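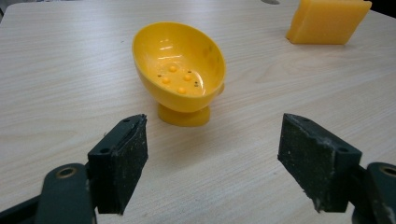

Another gala, another museum

The invitation said 7 p.m., business attire, and it promised "a major announcement for the whole community." I have been to enough of these dinners to know what that means. Somebody is going to build a museum.

Sure enough, between the salad and the chicken, the Friends of Moura College unveiled the Clonham Center for Science and Memory. A short film was shown. There was a drawing of a glass building with trees on the roof and happy families walking toward it. People stood and clapped, and I clapped too, partly because everyone at my table was looking around to see who wasn't.

I like museums. I like the college, and I gave it money long before it had a film to show me. What I don't like is how these things get decided, and who is told what, and when.

Start with the dinner itself. There were 713 guests in the ballroom of the Pratgate Hotel. A seat cost $138, which the organizers called "accessible," and the better tables cost a great deal more. The speaker was a television personality whose link to the college was never explained. She talked for 34 minutes, mostly about her own childhood, and left before dessert. What was she paid? I asked two people on the host committee. One said she didn't know. The other said that the evening "paid for itself many times over," which may be true, but it isn't a number.

Then there is the building. The college already has an archive. It holds letters, lab notebooks and photographs, and I have used it. The reading room closes at noon on Friday and the catalog is only partly online. If you want a box from the off-site store, you wait. A modest sum would fix most of that. It would pay for scanning, for another archivist, for someone to answer the phone. None of it would get a standing ovation, and you can't put a family name over the door of a scanning budget.

I'm told these are separate pots of money. Donors who give to buildings, the argument goes, would never give to staff, so the archive loses nothing. I have heard this for years and I have yet to see any proof of it. Did anyone ask them? The pledge card at my place had boxes for a gallery, a garden wall and a seat in the lecture hall. There was no box for the archive.

The promised visitor numbers bother me as well. The brochure, put together by a consulting firm called Brosum, speaks of 2,000 visitors a week. It doesn't say where they will come from, what a ticket will cost, or who covers the gap if they stay home. School groups are mentioned - school groups are always mentioned - but the two teachers I spoke with that night hadn't been asked whether their districts could pay for the bus.

Maybe I'm wrong. Maybe the center will open on time and the roof trees will live. I would be glad to see it. But before I fill in my pledge card I want to read an operating budget, and I want to know what the dinner cleared after the flowers, the film and the speaker had been paid for. I wrote to the office in June to ask for both. So far I have received a thank-you note and a save-the-date for next year's gala.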